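Hivby Home & Garden Forum
Search this forum Go
Home Forums New posts Members Help Log in

Forums > Outdoors > Garden furniture

Plastic garden tables – leave out over winter or bring in?

kurno_lane
January 3, 2021
We moved to Pluvamville last spring and bought a white plastic table for the patio, the square kind with four legs. It has been outside ever since. The top has gone a bit grey and there is green stuff in the corners. My neighbour says I should have put it away in the autumn and that frost will crack it. Is that right? The shed is full of bikes, so I would rather leave it where it is if it does no harm.

mossgate
Frost on its own won't hurt it much. Ours has been out for nine winters. What does the damage is water sitting in the parasol hole or in the tops of the legs and then freezing. Turn it over if you are worried, or tip it on its side against a wall.

Thijs Schouten
I disagree with turning it over. Most of these tables have ribs moulded into the underside to stiffen the top, and once the table is on its back those ribs hold water like an ice cube tray. You also get leaves and slugs in there. On its side is better. Standing the right way up with a cover on is better still. 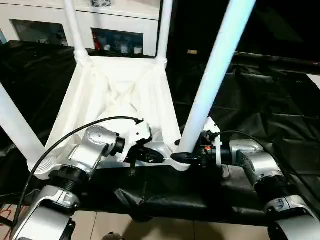 The other thing is sunlight. Cheap white plastic goes chalky and brittle after enough summers, and a brittle table is the one that cracks in a frost. So you and your neighbour may both be right, depending on how old it is. Press a thumb hard on the middle of the top. If it creaks or you see fine lines, it hasn't got long left.

mossgate
I've had mine upside down every winter and never had a crack. I do it because the wind catches it otherwise. It went over the fence once and I had to ask next door for it back. Fair point about the slugs though.

Thijs Schouten
Where are you? We are on clay at the bottom of a hill and get hard frosts into April. It may matter less in a milder spot.

mossgate
On the coast. So wind is the bigger problem here, I'll give you that.

kurno_lane
Thanks both. I did the thumb test and it doesn't creak. We are fairly sheltered, so I'll put it on its side behind the shed. What do people use for the green? I tried washing-up liquid and it got the worst off but left a stain.

potting_bench
Bicarb made into a paste with a drop of water, left on for ten minutes, then a soft brush. Don't use a scouring pad. It takes the shine off and the dirt goes straight back into the scratches.

dell200
Weak bleach does it in half the time. I do all the chairs in one go.

potting_bench
It does, but keep it off the lawn and any pots. I lost a bay tree that way. I also think it makes the white go yellow over the years, but I can't prove it.

dell200
Mine are still white. Rinse them properly and there's no problem.

Thijs Schouten
One more thing before you put it away. If the legs pull out, take them off and wash out the sockets. Grit gets in there and the legs never sit right afterwards. On our old Kramer table two of them had worked loose and it rocked all summer before I thought to look. I cleaned it out with an old toothbrush and pushed them back in. If they are stiff, twist as you pull and don't lever them with a screwdriver.

kurno_lane
Mine don't seem to come off. I gave one a good twist and it didn't move.

mossgate
Leave them then. Some are meant to be put together once and that's it. You'll split the corner.

kurno_lane
Will do. Table is on its side with a paving slab against it. I'll try the bicarb when it's a bit warmer.

potting_bench
Do the underneath as well while you're at it. Mine was worse than the top.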